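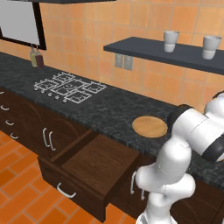
Kitchen 9 in the Zitent sim pack, arm by the counter, drawer out.

ok thread on the Zitent kitchen pack bc three of you asked. had it since December, finally got a proper week on it. Jan 31, 2021 so if they patch stuff later don't yell at me

what you get: kitchen scenes, an arm already placed in each one, a task list (open drawer, close drawer, move a cup, that kind of thing). you bring your own controller. price I paid was $526 for one seat. not cheap for a one-person shop

install. docs say ten minutes. took me most of an evening, the license tool kept looking in the wrong folder. Farzad Kazemi on the Tindeo forum has the fix, search his name + "license path"

looks: good! speckled granite, orange tile, wood grain on the cabinets. glossy floor tho, and turning reflections down is burried two menus deep

drawers are the reason to buy this. they slide like drawers, friction is a setting per drawer, and they stop where they should. ran 200 opens on the one in the pic with my dumb scripted pull and the physics never blew up. my pull missed plenty, thats on me

cabinet doors, less happy. hinge is way too loose by default. bump a handle with the elbow and the door swings like a saloon. you can fix it in the config but every door is its own entry, ugh

stove knobs: asked support if they turn. they don't in this version, part of the mesh. "planned." ok

speed. around 800 steps a sec on my old desktop, no rendering. drops hard once you want camera images. the Assunção pack I had before was faster but its drawers were basically boxes on rails with no weight

support answered same day both times, real person, no copy paste. points for that

verdict: if your doing drawers and counter stuff, yes. if you need working knobs or doors out of the box, wait a version. trying the Clarcombe trial next, will add to this thread when its done

oh and turn off autosave before you batch anything. lost a whole nights logs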